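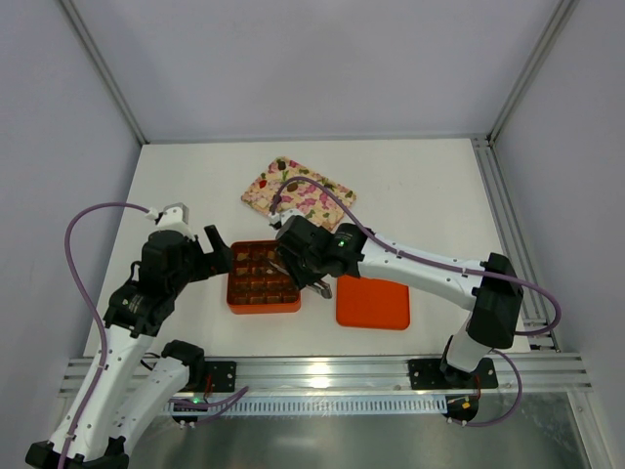

Draretti Confectioners has published its revised schedule for assorted chocolate boxes. The posts below set out what changes for stores and for customers who order by mail. (1/7)

The assortment will be sold in 2 sizes. The larger box replaces the winter edition, which was last packed in November. Orders already placed for the winter edition will be filled from the new range at the same price. (2/7)
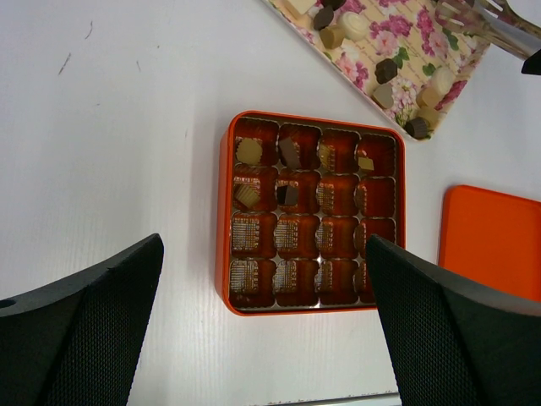

Stores supplied from the Dustivgate warehouse will receive their first delivery on Friday, January 10, 2025. Stores supplied from Hevanow should allow 3 more working days. Delivery windows have not changed, and signed receipts are still required. (3/7)

Allergen cards have been rewritten in larger type. Every piece in the range is now listed by name, with nuts, milk and soy shown in separate columns. Old cards should be taken off display and recycled. (4/7) 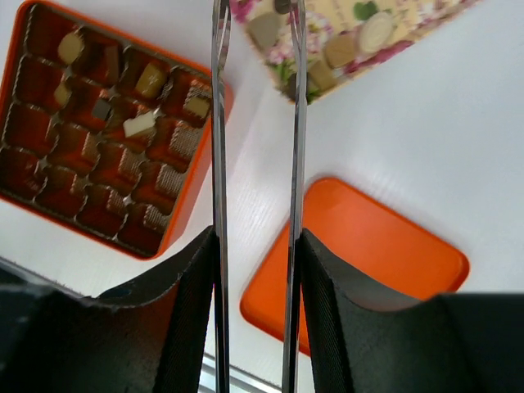
Xia Gift Shop, replying to the post on allergen cards, asks whether the new ones may be printed in store. They may. The print file is on the trade page under reference 3716, and plain white card stock is acceptable. (5/7)

Chocolate should be stored in a cool, dry place away from strong odors. Refrigeration is not advised, as moisture can form on the surface and leave a dull, grainy finish. Pale streaks caused by warmth affect the look of a piece but do not make it unsafe to eat. (6/7)

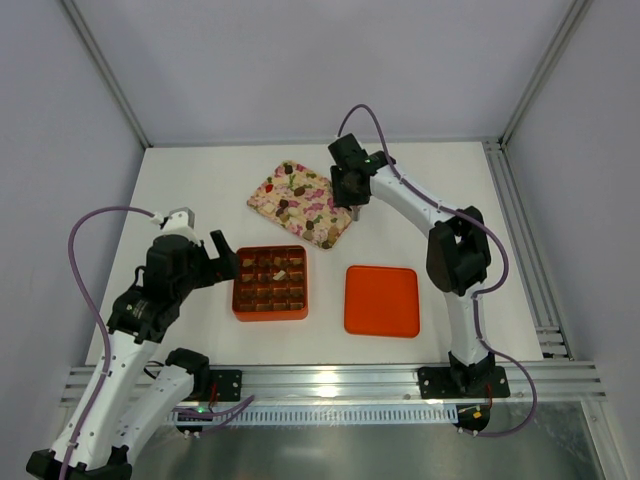

Trade customers ordering 700 boxes or more in a single order are asked to give the warehouse written notice before the order is placed. Returns are accepted on sealed boxes only. Questions on this schedule may be sent to the trade desk during business hours. (7/7)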